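Home | Galleries | Food | Rentals | Archive

The Chopstick Question
Posted November 13, 2024 by Gisela Jara
Print this page | E-mail this page

Every rental kitchen in Zornville comes with one item the owner cared about deeply and a drawer full of items the owner did not. In ours, the drawer held a corkscrew and 100 twist ties. The love went into the chopsticks.

They live on the long table, on a plaid cloth in more shades of teal than I knew were available, and they have their own little building. Mamta Nigam calls it the embassy.

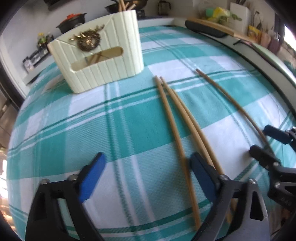 Ribbed walls, an oval window for the residents, and a gold emblem with spikes. My apartment building has none of these.
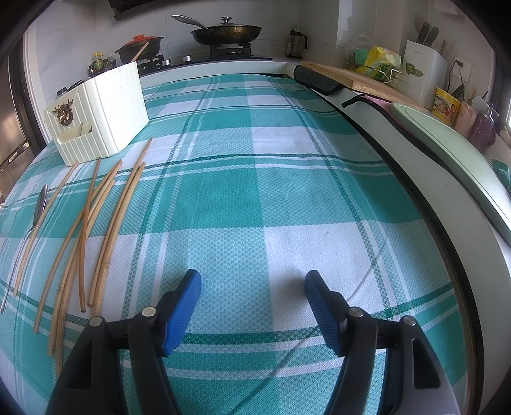 Seven out on the plaid. The reddish-brown one has clearly been to better schools.

Mamta and I have been arguing about sets for most of the week. Her position is that chopsticks come in pairs and anything else is a moral failure. Mine is that chopsticks come in a heap, and you take the two that look least like strangers. Akash Chaudhary, who was supposed to be making dinner, ate his noodles with a fork and asked to be left out of it.

The owner's binder devotes two pages to this. Page one says to put them back thin end down. Page two says the same thing, underlined. The water heater gets a sentence.

I did look for a holder like it in Skikham on the way home. The housewares store had a plain steel cylinder for 10 dollars, with holes in the bottom and all the charm of a muffler. Mamta bought it. She has sorted everything she owns into matched pairs and has one left over, and she'd like it known that this is my fault.

We're back in December, when Naveen Gautam is coming too. He has been told about the binder. He has not been told about the twist ties.

Next gallery: Soup bowls of Brumano, ranked by how badly they stack

Comments (2) | Share (10)
Print | E-mail
Previous | Next | Back to Galleries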